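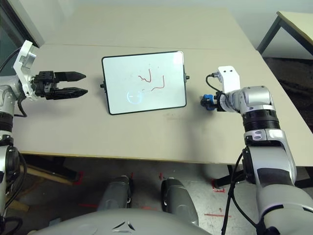

Different end effectors on each arm – one risk assessment or two?

Posted by Weidong Tan
187 views

We are setting up a two-arm robot for tabletop work at our site in Indham. The left arm has a parallel-jaw gripper with long tapered fingers. The right arm has no gripper, only a bracket with a small fixture at the tip. The bench task is marker lines on a small whiteboard, and a person swaps the board between runs.

Our safety lead wants one risk assessment for the whole cell. The integrator, Basotex, gave us a separate sheet for each arm and says that is enough. Neither sheet mentions the other arm. Which is normal practice? Also, do pointed fingertips need anything beyond a speed limit when a person can reach the table?

3 answers

Araceli Cuesta
34 found this helpful

One assessment for the cell. The application is what gets assessed, and that covers both arms, both tools, the workpiece, the table and the person. ISO 10218-2 deals with integration and is the place to start. The sheets from your integrator are useful as inputs, but they can't cover hazards that exist only when both arms are mounted, such as a hand caught between the two tools.

On the fingertips: a speed limit alone is hard to defend. Contact pressure depends on area, and a narrow tip has very little of it. Force and pressure limits for contact with people are in ISO/TS 15066. Those limits assume you have already dealt with sharp or pointed shapes, so look at the shape first. Rounded tips or a cover usually cost less than the measurements. If the task needs the points, stop both arms before anyone reaches in and require a deliberate restart.

Assess the cables as well. A loop standing off a wrist can snag on the other arm at poses the single-arm sheet never considered. Run the full motion range at reduced speed and record the closest approach.

Rezaul Wickramasinghe
2 found this helpful

We just use the e-stop and keep people back. Never had a problem in 684 hours.

Jae-in Ha

Agree with Araceli on the single document. Two additions.

Give each tool configuration its own revision. At Stamilia we changed a fixture on one arm in September and kept the old assessment open for weeks, which the auditor wrote up. A tool change is a change to the application, even if the program is the same.

Floor tape is not a safeguard. It is fine for marking where a stand or a person should be, but if the assessment relies on distance, you need a device that detects someone crossing the line.

As for the e-stop, it is a backup measure. It doesn't replace a protective stop for routine board swaps.

5 comments
Share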